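Home | Stories | Shop Talk | About

Filed under: Small Business, Sorting & Storage

The lost-and-odds bin at Truvodano

Nine years running a secondhand counter and the owner still sorts by bin. Gray ones, tall sides. Everything goes in first, gets looked at later.

“Brushes, always brushes,” she says. “I could open a brush store.” She doesnt want her name used – her sister reads this site.

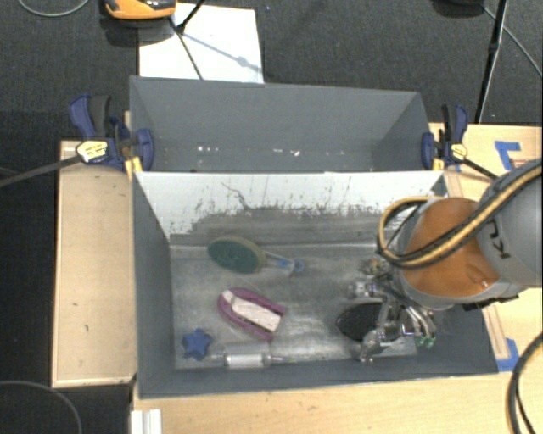
A brush, a blue star and a few other small things in the front bin.

The bins get beat up. She likes them that way. “Scratches, paint coming off, who cares. It holds stuff.”

Her rule is 11 items on the counter, max. Then stop, price, clear. Most go for a dollar, some never go.

And the bits with no use at all? “Somebody wants it. Give it a month.” She gives it til the end of March, then it's the donation box.

Recent
Gurero market: what sold
100 jars, one shelf
Lokska flea finds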